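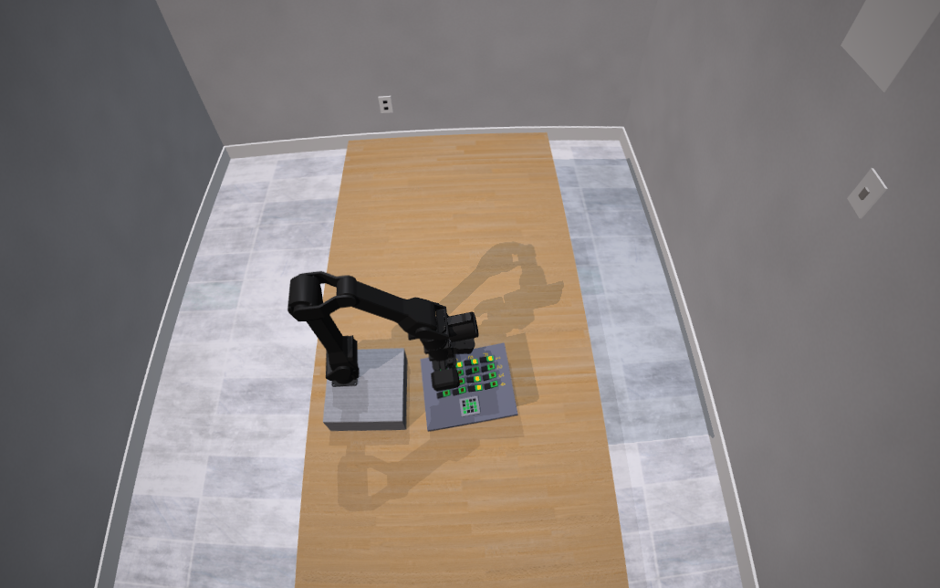 Wk 6 handout — Wood movement and finishing
Intro Furniture, evening section
Notes by Ayanda Chauke, corrections to Kam-wah Huang please

Read before class. Bring a pencil and your tape, we will be measuring.

1. Why boards move

Wood takes up moisture from the air and gives it back. Swells across the grain, shrinks across the grain. Along the grain, almost nothing, ignore it.
Flatsawn moves more than quartersawn. Close to double in a lot of species. Look at the end grain: rings lying flat = flatsawn, rings standing up = quartersawn.
Cupping: a flatsawn board drying out tends to cup away from the heart side. Draw the rings, imagine them trying to straighten out. That's the trick, it works on the quiz too.

Movement is seasonal. Top glued up in July in a damp shop will be narrower by winter once the heat is on. Plan for it when you build, you can't clamp it out later.

2. Solid tops

Never glue a solid top to its base all the way around. It will split or it will pull the joints apart. Options:
buttons in a groove (my pick, cheap, you make them from scrap)
figure-8 fasteners
screws through slotted holes, slot runs ACROSS the grain

Breadboard ends — glue only the middle few inches. Outer pegs go through elongated holes in the tenon. Everybody forgets and glues the whole thing. Ends will not stay flush year round, that's normal, tell whoever you're building for before they call you.

Aprons: leave a gap between button and bottom of groove. If you build in the dry months leave more room for the top to grow.

3. Acclimating

Stack with stickers, same thickness, lined up one above the other. Weight on top. Ends sealed if the stock is fresh. Kiln dried stock from Tadudside has been fine after 19 days in our rack but check with the meter, don't go by the calender. Two readings a few days apart that match = ready.

4. Finish

Finish slows moisture down. Doesn't stop it. Do both faces of a top the same number of coats, underside too, otherwise one side takes up water faster and you get a cup.

Oil: easy to put on, easy to fix, weak against water. Rags flat outside or in the water can, NOT in the trash. They can catch fire on their own. This is the one rule I will fail you for.
Film finishes (varnish, laquer): tougher, harder to repair. Thin coats.
Sanding between coats 320, light, just knock down the nibs. The 2000 and 3000 pads are for rubbing out the last coat once it's fully cured, not before.

5. Due next time

Sketch of your top, grain direction marked with an arrow
How it attaches, and where the fasteners go
Which cut of board and why
Sample board, both faces finished, name on the back

Late sketches by 12/31/25, box by the office door. Anyone still on the Drovov bench kit see Kam-wah first, the slots in those rails run the wrong way and need recutting.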